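Lonis Clear Table Oil
Stitent Wood Care
Product code: 426
Sizes: 400 ml tin, 1,000 ml tin

A clear oil for indoor tables, desks, worktops and shelves. It soaks into the wood and leaves a low sheen with the grain still showing. It can be used on bare wood and on wood that has been oiled before. It is not suitable for varnished, painted or lacquered surfaces unless the old finish is taken off first.

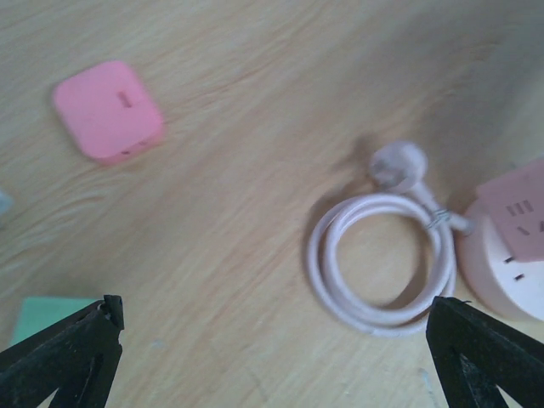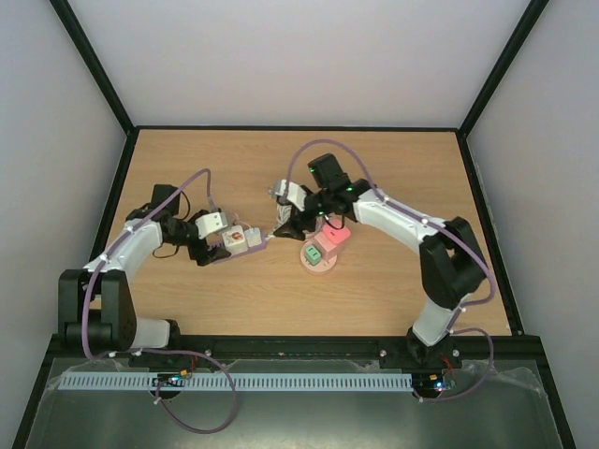
Emlyn Watkins wrote to us in February: I have used the Clear on two ash desks and a beech kitchen table. The beech came up a bit patchy after the first coat and I thought I had done something wrong, but it evened out with the second. I would say to buy a better cloth than you think you need. Mine shed lint all over the first desk and I had to rub it back.

Patchiness after one coat is common on beech, birch and maple. These woods take up oil unevenly, more so where the grain curves or near the ends of a board. Leave the first coat overnight before deciding whether there is a problem.

What it does to the colour

All clear oils warm the wood a little. On pale timber the change is about the same as wiping the surface with a damp cloth, so that is a good way to get an idea before you buy. On oak and walnut the change is stronger. If you want to keep a pale table as pale as possible, use Lonis Pale instead. It contains a small amount of white pigment and is applied in the same way.

Always test on the underside first. Wood from the same species can vary a good deal, and a table made from several boards may not come out one even shade.

Preparing the surface

New bare wood: sand with 120 grit and finish with 180, following the grain. Do not go finer than 180 on a tabletop - the surface closes up and the oil sits on it. Vacuum, then wipe with a dry cloth.

Wood oiled before: wash with Stitent Wood Soap, let it dry overnight and rub lightly with a fine pad. Rings and scratches can be sanded out locally, but feather the edges of the patch or it will show.

Waxed wood: remove all the wax with white spirit and change the cloth often. Any wax left behind will stop the oil drying.

Veneer: can be oiled, but check how thick it is before sanding. Many veneers will not stand more than a light rub by hand.

Applying the oil

Stir the tin well. Do not shake it. Pour a small amount onto the table and spread it thinly with a lint-free cloth or a white pad, working along the grain. Do one section at a time on a large top.

Leave for 20 minutes. Wipe off everything that has not soaked in, using a clean dry cloth. The surface should not feel sticky. Oil left standing goes tacky and takes days to harden, and at that point it has to be scrubbed off with a little fresh oil and a pad.

Apply the second coat the next day. Most tables need two coats. Dry old pine or end grain may take a third. Oil the underside with one coat as well if the top is solid wood, to help keep the boards flat.

Oily cloths can catch fire on their own. Soak them in water straight after use, lay them out flat outdoors to dry and then put them in the bin. Do not leave them screwed up in a bag or a bucket.

Drying times

Light use after 24 hours. Full hardness after seven days. Keep water and hot drinks off the table during that week, and do not cover it with a cloth or mat. Below 12 degrees drying is much slower, so a garage in winter is a poor place to do the work. Keep a window open.

Looking after an oiled table

Wipe with a well wrung-out cloth. Avoid kitchen sprays and anything with bleach in it. For a table in daily use, one thin coat a year is normally enough. Desks can go longer. When drops of water stop beading and leave a dull mark, it is time.

Things with rubber feet can mark any oiled surface if they stay in one spot for months. Put felt under them or move them now and then.

Technical details

Base: linseed oil and plant wax
Sheen: low
Coverage: 400 ml covers 5 square metres with two coats on sanded hardwood
Application: cloth or pad
Clean tools with: white spirit
Storage: upright, lid firmly closed, free from frost
Shelf life: three years unopened, one year once opened

A skin may form in a part-used tin. Lift it out and strain the rest through an old pair of tights. If the oil underneath has thickened, do not use it.

Also in this range

Lonis Pale
Lonis Worktop Oil (harder wearing, for use near sinks)
Stitent Wood Soap
Bukari white pads, pack of five
Nogueira lint-free cloths, by the roll

Delivery

Tins are sent by road only and cannot go by air. Orders over 20 kg are delivered on a pallet to the kerb. Unopened tins can be returned within 30 days. We cannot take back opened tins.

Page updated Thursday, May 26, 2022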